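Gallery: The Furnished Bedroom at Larnow House

Larnow House holds 54 furnished rooms for residents who are returning to independent living after a long period in care. This page records the bedroom programme, which was revised in July following comments from residents and from the support staff who visit them. The programme covers bedding, clothes storage and the small amount of equipment that is kept at each bedside.

Rooms are prepared by the household team under Rocío Villalobos. Each one is furnished to the same schedule so that a resident who moves from one floor to another will find things where they expect them. Colour is left to the resident wherever stock allows, and most people choose their own pillowcases on the first afternoon.

The bed

The base is low and white, and the mattress is fitted with a plain grey sheet. Two pillows are supplied as standard, with further pillows available on request from the linen room. Plaid cases in sage green and grey were added to the range this year and have proved popular with residents who found the former white sets too much like a hospital ward.

Clothes and hanging space

Each bedroom has a wardrobe and access to a clothing rack. Everyday garments go on the rack, where they can be seen and chosen without opening a door. Heavier items and anything out of season belong in the wardrobe. Residents are encouraged to lay out or hang up the next day's clothes before supper, and support staff will go through this with them during the first 25 days of a stay.

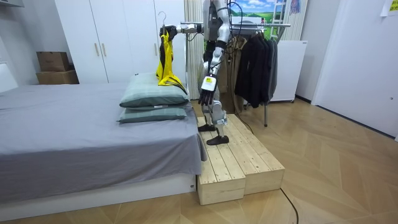
Wire hangers remain in general use because they take up little room on the rail. Residents who prefer a broader shoulder for coats and jackets may ask for one at the front desk. Garments should be hung by the shoulders with fastenings closed, and long items should be kept clear of the floor.

The wardrobe is a tall white unit with flat doors and vertical handles in pale wood. The handles were selected by Noel Estrella, who advises the house on fittings, after a comparison of several shapes with residents who have a reduced grip. Earlier units had small round knobs, and the last of these were replaced before the July intake.

The step platform

Pine step platforms with slatted tops are placed against the side of the bed. The timber is left unfinished. Platforms are checked for splinters and movement at each change of linen, and any that rock are taken out of use the same day.

Boxes and belongings

Residents often arrive with more than a bedroom can hold. Cardboard boxes may be stacked beside the wardrobe during the settling-in period – the wider box at the bottom – provided that the doors can still be opened fully. Boxes still packed at the end of that period can be moved to the Maldonado Street store, which has 696 shelf spaces. Of these, 671 are currently taken, and residents are asked to speak to the household team early if they expect to need one.

Enquiries about bedroom furnishings may be made in person at the front desk between 9 a.m. and 4 p.m.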